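Rain shadow talk, speaker notes
August 23, 2020
Slot is short so keep moving. Water bottle. Clicker in left pocket.

OPEN
Start with the two towns. Butard on the west side of the ridge, Xaba on the east. Same latitude, same sun, an afternoon's drive between them. Butard has moss on the roofs. Xaba has people hauling water for tomatoes. Ask the room why. Take a couple of guesses, dont let it run.

SLIDE: THE RIDGE
Map first, then the cross section. Hultus ridge, 3,000 feet at the saddle, higher to the north. People think it's too low to matter. It isn't too low. Wet air comes in off the water, hits the slope, has to go up. Goes up, cools. Cool air holds less vapor, so clouds, so rain, mostly on the Butard side.
Then over the top and down. Sinking air warms up and the clouds fall apart. Point at the gap in the satellite loop (right over Xaba, east of the line). Let it play twice.

SLIDE: THE NUMBERS
Butard gauge, last full year: 59 inches.
Say it slow. Then Xaba, same year: 4 below what they need to be called anything but semi-arid. Somebody will ask about the cutoff, it depends on temperature too, not just rain. Don't go down that hole. Offer to talk after.
Xaba station sits at 1,141 feet. Matters becuase part of the difference in temperature is just elevation, need to own up to that before somebody else does.

SLIDE: WIND DIRECTION
Shadow only works when wind comes from the west. Most of winter, yes. Summer, not so much. When the flow turns around in late summer the storms build from the southeast and Xaba gets its one decent soaking while Butard stays gray and drizzly. Show the wind rose. Explain how to read it, last time I didn't and lost half the room. Long petal = wind comes FROM there.

SLIDE: FUNDAU GAP
My favorite bit. Fundau is on the dry side too but it gets more rain than Xaba. Low notch in the ridge, damp air squeezes through without climbing much. Narrow green strip downwind, you can see it from the highway in May. Bunchgrass on both sides, then oaks, then bunchgrass agian.
Skip the soil slide if behind.

SLIDE: WHAT PEOPLE GET WRONG
Dry side is not always hotter. Clear skies let the heat out at night, so Xaba freezes earlier in fall than Butard does. Gardeners always suprised by this. Cloud cover is a blanket, say that.
Also: one wet winter doesn't mean the shadow moved. Ridge is still there. Year to year swings are big on the dry side, so use the long average.
Also also: forecasts for "the Hultus area" are no use to anyone. Check which side the station is on.

IF TIME
Downslope wind story, the barn door. Keep it short.
How to set up a home gauge: open spot, away from the eaves, read it same hour every morning, write down the zeros.

CLOSE
Back to the two towns. Same question, let them answer it this time. Thanks, gauge sheets on the side table, questions.
Break after.

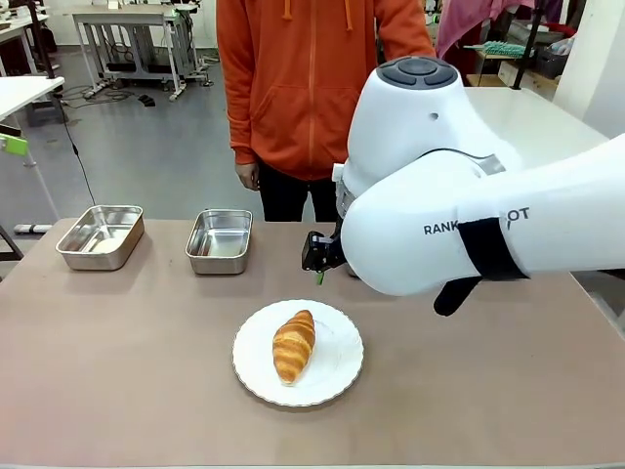 Croissant on a white plate, metal trays behind.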